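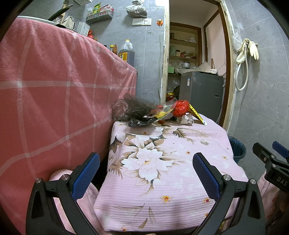
*A pink cloth with flowers on it.*

## Why do we get a fever?

Your body likes to stay at one cozy temperature. When germs sneak in, your brain turns the heat up a little — a bit like turning up the heater at home — and many germs don't grow so well when it's warmer. That's a fever! You may feel shivery, sleepy and not very hungry.
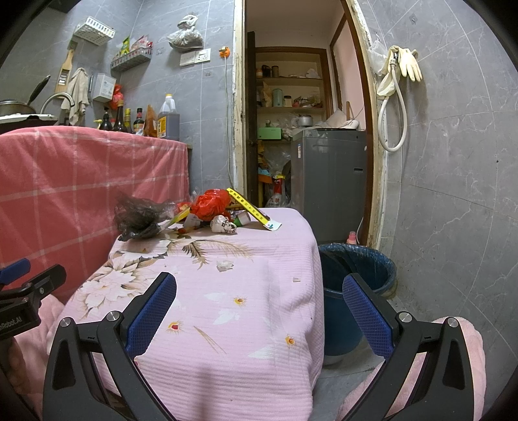

*Printed blossoms on a kitchen tablecloth.*

Tell a grown-up, take small sips of water, and rest as long as you like. Most fevers go away in 3 days or so.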